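Where Do Old T-Shirts Go?
Wenjie Yuan
Textiles and Society, spring project report
Jetthorpe College

Why I picked this

I own too many T-shirts. So does my sister, so does my roommate, and when I started this class all three of us had a bag in a closet waiting to be dropped off somewhere. I wanted to know what happens after the drop-off, because I'd always sort of pictured a shop putting everything on a hanger and somebody else going home happy. My project follows T-shirts through one thrift store, the Furnex shop on the south side of Wistotley, and then a little way past it.

I started out wanting to cover all clothing, but that was way too big. My instructor wrote "pick one garment!!" across my proposal and she was right. T-shirts are good for this kind of thing. Everybody has them, they're cheap, they come in every condition you can think of, and a lot of them have words or pictures on the front that make them easy to love and hard to resell (a family reunion shirt is a great shirt for exactly one family).

What I did

Furnex let me read their intake book for the last two years and sit in the back room on several afternoons while donations were being sorted. The intake book is a real paper book, and whoever opens a bag makes tally marks by type of garment. I typed up all the T-shirt pages. That took a whole weekend and I would not call it fun, but I did get fast at reading bad handwriting.

I also talked with people at Slaoui, the company that picks up what Furnex can't sell. They were less chatty than the shop, but they did answer my emails and explained how their grades work.

What the intake book says

In the first year the shop took in 3616 T-shirts. In the second year it was 2804. I expected the number to go up, since everyone keeps telling me people buy more clothes than ever, so this threw me off for a while. The sorters thought it had to do with a clothing bin that went up outside the supermarket. I couldn't get numbers for the bin, so I can't prove that, but the drop does start in the same month the bin arrived.

December is the slowest month in both years, and then January is huge. I guess people get new clothes for the holidays and have to make room, or they make resolutions about closets. April has a smaller bump, which the shop calls spring cleaning and plans for by clearing a rack ahead of time.

The book doesn't say which shirts were sold. It only says what came in, so for the rest I had to make my own sample.

My sample

With the shop's okay I tracked 500 shirts through sorting. For each one I wrote down the main color, whether it had a print, the fiber on the label if there still was a label, and which of three places it went: the sales floor, the Slaoui pile, or the rag box.

Plain shirts in dark colors did best. White ones did badly, and it was almost always the collar or the underarms that sank them. Prints were a mixed bag. Anything with a date, a team name or a company on it usually went straight to the pile, even in great shape. Shirts with a picture and no words had a much better chance, especially flowers, trees and animals. One of the sorters told me she'll forgive a bit of wear if the picture is pretty, and after watching her for a few afternoons I believe it.

The other thing I didn't see coming was how fast it goes. A sorter spreads the shirt out, looks at the collar and the front, flips it, and it's gone. I kept having to ask them to wait while I was still writing down the fiber content. By the second afternoon I'd made up my own shorthand, and I only had to go back and fix a few lines later.
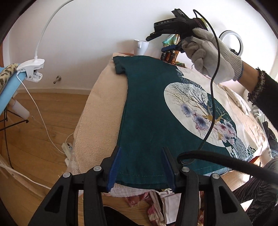
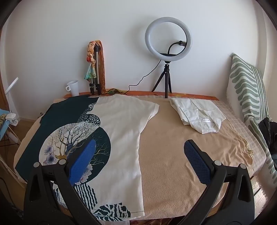

Does a shirt have to be in perfect condition to be worth donating?

It should be clean and free of holes, but a little fading or softness from washing is fine. At Furnex the shirts that got turned away from the sales floor mostly had stained collars, underarm marks or a stretched neck. If yours has one of those, ask the shop if they take clothing for recycling before you put it in the bag.

What happens to the rest

Slaoui collects from Furnex in big bales. They sort everything again, and their sorting has more levels than the shop's. The best grade goes to other secondhand sellers, so a shirt that lost out in Wistotley can still end up on a rack somewhere else. The next grade down is cut up for wiping cloths, and they like cotton for that because it soaks things up. Shirts that are mostly polyester are harder to place. Some get shredded for stuffing.

The rag box at Furnex is a smaller version of the same idea. A garage down the street takes those for cleaning, and the shop keeps a few for dusting the shelves.

I asked both places what they'd change if they could, and both of them brought up labels! People cut them out because they itch (I do it too). Without the label nobody is sure about the fiber, so a good cotton shirt can get treated like a mystery shirt. I've stopped cutting mine out, or at least I'm trying to.

Problems with my project

It's one shop in one town, so please don't read this as how thrift stores work everywhere. My sample was also collected on afternoons only, and the morning sorters may be pickier or more generous. I didn't compare them. I also think the sorters were a bit kinder to the shirts when I was sitting there with my clipboard. One of them pulled a shirt back out of the rag box after I looked at it, and I hadn't said a word.

The tally marks are another issue. On busy days people round off, or they count a whole bag as "lots," which happened on a few pages in the first year. I left those pages out, so the real total for that year is a bit higher than mine.

If I did it again

I'd follow the shirts that made it to the sales floor and find out how long they hung there. The shop changes the color of the price tag every month, so it wouldn't even be that hard. I'd also like to ask the donors why they gave a shirt up. I tried that near the end with people at the door, but most of them were in a hurry, double-parked, and not in the mood for a student with questions.

Thanks to everyone in the Furnex back room for the chair, the coffee and the patience, and to my roommate, who finally took her bag in. Mine goes next month.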